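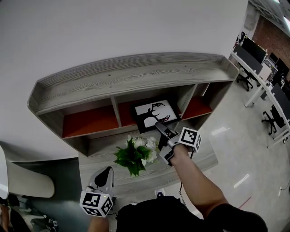 I popped into the Solholm winter market on my way home and came out an hour later, skint and very happy! It's back in the old ferry hall until the end of January, with 100 stalls this time, and the organisers tell me 3000 people came through on opening day. Half the town seems to be after stags this year (I get it, a black antlered silhouette in a thick black frame looks lovely propped in a grey cubby shelf), and Dalal Masri had sold out of her stag prints by lunchtime. She's bringing more next week.

Entry is free, the soup isn't, and the 12 bus from Flisholm stops right outside. Go early if you want Maxence Marty's cinnamon buns – I got the last two.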